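Products > Motion Software > Cendamance Handover

Cendamance Handover is a planning module for two-arm cells. It takes a pick pose from one arm and a place pose from the other and computes the transfer between them. Both arms share one collision model, updated every 21 ms.

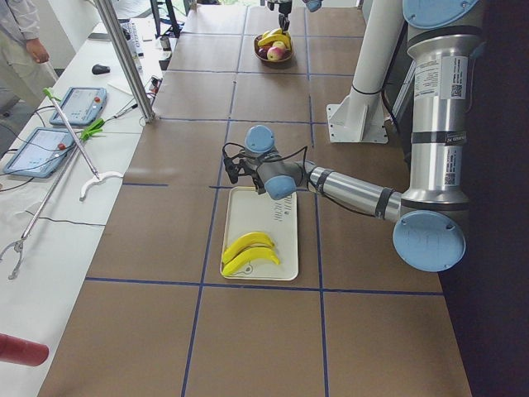

Ankit Bhardwaj asks whether the module needs a fixed transfer point. It does not. The planner samples up to 2000 candidate poses and keeps those that both arms can reach with finger clearance. The search region is set in the cell file. 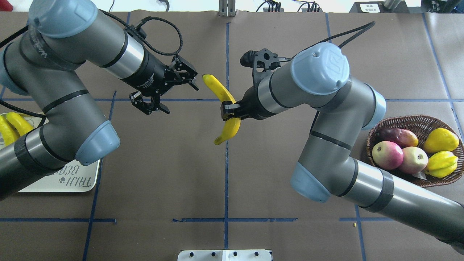
Release timing is handled by a separate state machine. The giving gripper opens only after the receiving gripper reports stable force for 43 ms. If the report does not arrive, both arms hold position and the job is logged as failed.

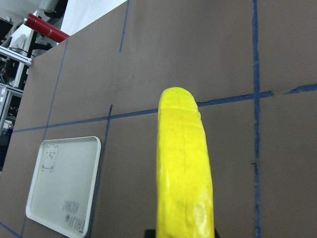

Wrist camera input is optional. With it enabled, the grasp estimate is refreshed during travel and the receiving path is replanned if the part has shifted in the fingers.
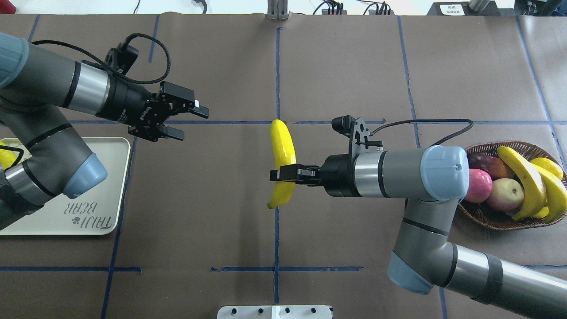 Grasp regions are stored per part, in the part library. Each region is marked as usable by the giver, the receiver or both. A banana clamped around its middle leaves the two ends for the second gripper, and the planner ranks approaches to those ends first.

Order code 681. Licensed per cell. Integration support: Johanna Trummer, Wellden.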